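# Fixing blown-out white floors in an interior render

Last updated: 2019-05-07

These steps apply to Windach and to any other path tracer that writes linear EXR output. The settings names are the ones used in Windach; the Bokton exporter uses the same names with underscores.

## Before you start

Save a copy of the project. Set the view transform to Standard and the exposure to 0. If a grading preset is active, turn it off. Presets are applied after the clip, so they hide the problem without changing it.

## 1. Check the floor albedo

Pure white (1.0) does not exist in real paint or tile. A floor set to 1.0 returns all the light it receives, and after a few bounces the whole lower half of the room drifts toward the same value.

1. Open the floor material.
2. Set the base color to 0.8 or lower on all three channels.
3. Set the walls slightly darker than the floor.

If the material came from the Zondar library, check for a texture multiplier. Several of the tile materials ship with a multiplier of 1.2, which pushes a correct texture back over the limit.

## 2. Find the clipped pixels

Turn on the false color overlay and look at the middle of the floor first. Light from an overhead area source collects there, and the edges near the walls usually hold some tint even when the center has none.

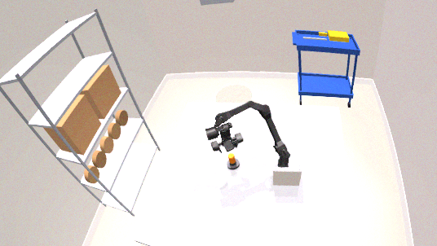
A white object on a clipped floor loses its lower outline before anything else. Dark objects keep their edges at almost any exposure, so they are a poor test. Use a plain white cube as the reference and place it where the overlay is brightest.

## 3. Lower the light, then the exposure

Reduce the area light first. In the test room used for this page the light was set to 300 and the floor clipped across its center. At 274 the clipping was smaller but still present. At 123 it was gone, and the walls needed a small fill.

Only change exposure after the light is set. Lowering exposure alone darkens the walls by the same amount and leaves the ratio between floor and wall as it was.

## 4. Restore contact shadows

- Reduce the size of the area light. Large sources wash out the shadow under furniture.
- Set max diffuse bounces to 9. Higher values add very little in a closed room.
- Turn off the ambient dome if the room has four walls and a ceiling.
- Leave ambient occlusion off until the other settings are final.

## 5. Re-render and compare

Render at half resolution and load both files in Wuisan with the histogram locked. The spike at the right end should be lower and wider. If it has only moved left and kept its shape, the floor is still clipped upstream; go back to step 1 and check the texture multiplier.

Known issue: the November build of Windach resets the view transform when a project is reopened. Set it again before reading any values.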